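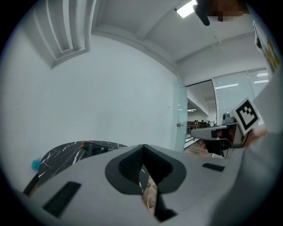
Two months with the Velness hand-held grippers

We have been using a pair of Velness hand-held grippers for demonstration recording, bought through Trevdale with the standard support plan. I said I would write them up once the first batch of data had been through the pipeline, so these are my notes. We paid the list price and have no arrangement with either company.

Hardware

Each unit has a light grey or grey housing, black fingers, and a camera looking past them. The marker card sits on top of the housing, tilted, and its orientation is fixed by the mount. I tried printing our own cards on office paper and the detection rate fell noticeably, mostly from glare and slight curl. The supplied ones are stiffer. Order spares at the start, as a single replacement costs nearly as much in postage as it does in card.

The finger lining is a black textured mesh. Grip on rigid plastic and painted metal is good. Grip on polythene bags is poor, and we have stopped including them in the task list. The lining on unit A began to lift at one corner in the second week. Contact adhesive held it until the replacement set arrived.

The trigger travel is longer than I would like. Small hands have to shift position to close the fingers fully, and that shift shows up in the trajectory as a wobble of up to 2 mm. Jytte Briem, who does most of our recording, now closes to about three quarters before approaching the object and only squeezes the last part. Her tracks are visibly cleaner than mine.

Camera and field of view

The lens is a strong fisheye with the usual black ring. Anything near the rim bends badly, so calibrate with the board pushed right out to the edge. The manual shows it held in the middle. Following the manual gave us a calibration that looked fine on paper and drifted as soon as the second gripper moved to one side.

A wide view means the camera records the room as well as the table: ceiling lights, glass partitions, whoever is at a desk next door. Check what the room contains before a session. Faces and hands can be pixelated in the export tool, and the setting is off by default.

Tracking

Plain walls are the main problem. With a large pale wall behind the table the tracker has little to hold on to, and glass makes it worse, because reflections move with the operator. A veined tabletop helps a good deal at close range. We lost tracking in one session in 40 with the patterned surface, and far more often on a plain white desk (I did not keep a proper tally of those). Posters on the wall are a cheap improvement.

Software

The Velness recorder is adequate. It starts quickly, names files sensibly and has not crashed. The alignment step is slow. A session of 80 demonstrations takes most of an afternoon on our workstation, and there is no way to resume if it stops part way. I have a script that splits the session first and will put it up when the paths are no longer hard-coded.

We also tried the Kelemen converter for the output. It drops the gripper width channel without a warning. Avoid it until that is fixed.

Support

Trevdale answered two of my three tickets within a day. The third, on time offset between the left and right units, is still open. My workaround is to tap the two grippers together at the start of each recording and line up the spikes by hand.

Still to do

Battery life over a full day, and a run with the Grosano soft fingers, which are due in October.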